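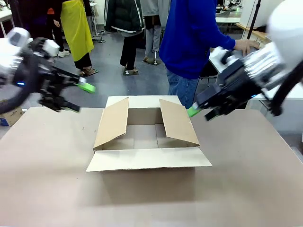
[prolix-users] Re: 箱番号の並び順と、取り込み時の重複判定について

差出人: Toledo 倉庫管理担当
宛先: prolix-users
件名: Re: 箱番号の並び順と、取り込み時の重複判定について

Toledo の倉庫管理担当です。土曜に棚卸しデータの再取り込みを行ったので、その結果も含めて回答します。引用は該当箇所のみ残しました。

> Palar で資料室の目録を管理しています。
> 旧システムの Tritier から CSV で書き出した目録を Prolix に
> 取り込んだところ、箱番号の並びが 1、10、11、2 のように
> なります。列の型を「数値」に変更すると、今度は枝番付きの
> 番号(12-A など)が空欄になりました。元の CSV には値が
> 入っています。

並び順の件は仕様どおりの動作です。Prolix の「文字列」型は先頭から1文字ずつ文字コードで比較するため、桁数の異なる番号は期待した順になりません。「数値」型では数値として解釈できない値が NULL になります。警告は画面には出ず、取り込みログの末尾に件数だけが記録されます。

当方では箱番号の列を分割しました。手順は次のとおりです。

1. 元の箱番号を box_label(文字列)としてそのまま残す
2. 先頭の数字部分を box_no(数値)に切り出す
3. ハイフン以降を box_sub(文字列)に切り出す。枝番がない場合は空文字列とし、NULL にはしない
4. 一覧の並び順を box_no、box_sub の順に指定する

3で NULL を使うと、枝番なしの箱が同じ番号の枝番付きより後ろに並びます。当方は最初の取り込みでこれを見落とし、ラベル印刷の順番が棚の順番と合わなくなりました。空文字列であれば先頭に来ます。

桁数をゼロ埋めでそろえる方法もありますが、既に貼ってあるラベルと表記が変わるため採用しませんでした。これから番号を振る場合は、ゼロ埋めのほうが簡単です。

> もう一点、同じ箱を指しているはずの行が別の箱として登録
> されます。見た目の文字列は同じです。
> 重複判定のキーは箱番号と棚番号の2列にしています。

こちらは文字の正規化の問題と思われます。当方のデータは全2,843行で、最初の取り込みでは902行が既存の箱と照合できませんでした。内訳を調べたところ、ほぼ3割が全角数字、残りの大半がハイフンの不一致でした。末尾の空白も混じっていました。

ハイフンについては、Tritier の入力画面で日本語入力がオンのまま登録すると、次のいずれかが入ります。

U+2212 マイナス記号
U+FF0D 全角ハイフンマイナス
U+30FC 長音記号
U+2010 ハイフン

等幅でないフォントで見ると区別がつきません。NFKC 正規化で半角の U+002D に変わるのは、上のうち U+FF0D だけです。U+2212、U+30FC、U+2010 はそのまま残るため、別途置換が必要です。長音記号の一括置換は品名や備考の列に影響するので、箱番号と棚番号の列に限定してください。当方は一度、品名の「ファイルフォルダー」を「ファイルフォルダ-」にしてしまい、バックアップから戻しました。

処理の順番は、NFKC 正規化、ハイフン類の置換、前後の空白除去、列の分割です。分割を先に行うと、区切り文字が見つからない行がすべて枝番なしとして扱われます。

重複判定については、棚番号をキーに含めないことを勧めます。箱を別の棚へ移すと、次回の取り込みで新しい箱として登録されるためです。棚番号は更新対象の列に回し、キーは box_no と box_sub の2列で足ります。ただし、別の部屋で同じ番号体系を使っている場合は、部屋コードをキーに加える必要があります。

> 取り込みをやり直す場合、既存の行は削除すべきでしょうか。

削除は不要です。上書きモードで実行すれば、キーが一致した行は更新され、一致しない行は追加されます。ただし上書きモードは、CSV 側が空欄の列も空欄で更新します。Prolix 側で備考を追記している場合は、対象列の指定から備考を外してください。

誤って登録された重複行は自動では消えません。当方は取り込み後に最終更新日時で絞り込み、今回更新されなかった行を一覧に出して、現物と突き合わせてから無効化しました。無効化した行は一覧から外れますが、履歴は残ります。完全に削除すると、貸出記録との紐付けも失われます。

置換用のスクリプトは社内の列名に依存しているため、そのままでは添付できません。列名を引数に変えたものを9月中にリストの共有領域へ置く予定です。文字コードは UTF-8(BOM なし)を前提としています。Tritier の書き出しは既定で Shift_JIS なので、先に変換してください。変換時に U+2212 と U+FF0D の対応がツールによって異なる点にも注意が必要です。

未確認の点が一つあります。box_sub に2文字以上の枝番(AA など)がある場合の並び順です。当方のデータには該当がなく、試していません。お使いの方がいれば、結果をこのリストに流してください。

-- 
Toledo 倉庫管理担当
prolix-users 配信停止は件名に unsubscribe と記入して管理用アドレスへ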